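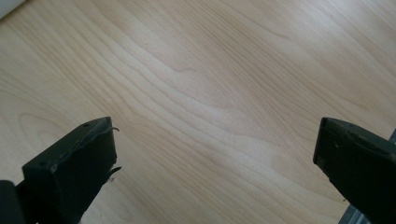 Light wood surface with visible grain, seen in daylight.

Wood Surface Finisher, Tabletops and Benches
Dilham Surfaces, Lellby workshop
Full time, permanent

Dilham Surfaces makes and refinishes wooden tabletops, desk surfaces and benches for schools, libraries and small offices. The Lellby workshop handles sanding, sealing, repair and final inspection. Last year it completed 1,215 surfaces, most of them in pale woods where sanding marks and uneven sealer show up easily.

We are looking for one finisher to join the day team in February. The position reports to Cuiping Shi, finishing supervisor.

What the work involves

Incoming panels are checked for flatness, moisture content and existing damage before any sanding starts. The finisher records the findings on the job sheet, marks defects in soft pencil and sets the grit sequence. Solid wood and veneered panels follow separate procedures. On veneer, the finisher must confirm the face thickness from the order sheet and stay within the removal limit printed there.

Daily tasks:

Machine and hand sanding of flat faces, edges and rounded corners
Filling and color matching of small dents, chips and open joints
Spray and wipe-on application of water-based sealers
Sanding between coats, dust removal and recoating
Inspection under a low side light and again under daylight
Packing finished surfaces with foam edge guards for delivery

Grain direction matters in this job. Flat-sawn faces with arches and oval figure take sealer unevenly if the last sanding pass runs across the bands, and the fault may only show at a low viewing angle. Applicants should be able to read a face before working on it and explain how they would sand around a swirl or a change in grain direction.

The finisher also does on-site work, on average one day in every two weeks. This covers touch-up and resealing of installed surfaces at customer buildings, mainly in Jarklow and Okoth. Travel is by company van and counts as working time.

Required

At least two years of paid work in wood finishing, cabinetmaking, furniture repair or a closely related trade
Working knowledge of random orbital and wide belt sanders
Experience with water-based coatings
Ability to tell solid wood from veneer and to identify common light hardwoods
Normal color vision, or corrected vision that allows shade matching
Ability to lift 67 pounds with a second person and to stand for most of a shift
Valid driver's license

Useful but not required

HVLP spray experience
Basic upkeep of dust extraction equipment
Experience with hardwax oil on dining or food preparation surfaces

Conditions

Shifts run 8 hours with a paid break, starting at 7:00 a.m. There is no Sunday work. The finishing room is 4,000 square feet, heated, with filtered air and a separate spray booth. Respirators, gloves, hearing protection and work clothing are supplied. Fit testing is done during the first week.

Pay is hourly and depends on experience. The rate is stated in writing before the trial day. The position includes health coverage, paid vacation and a yearly tool allowance. Overtime is voluntary and paid at time and a half.

Training

New finishers spend the first four weeks with Lingyun Yan, who runs the inspection bench. The first two weeks cover sanding and repair, the third covers sealers, and the fourth covers inspection standards and job sheets. Spray work begins after a test panel has been passed. Applicants who have worked only by hand are welcome - machine training is included.

How to apply

Send a one-page work history and up to five photos of surfaces you have finished. For each photo, state the wood, the grit sequence, the product used and the number of coats. Close-ups taken at a slant to the light are more useful to us than full views of furniture. A cover letter is optional.

Selected applicants will be invited to a paid trial day at the Lellby workshop. The trial consists of sanding and sealing one light wood panel, repairing one dent and writing up both on a standard job sheet. Bring safety shoes. All other equipment is provided.

Applications go to Cuiping Shi at the Lellby workshop, by mail or in person at the front desk before 3:30 p.m. Please mark the envelope "Surface Finisher."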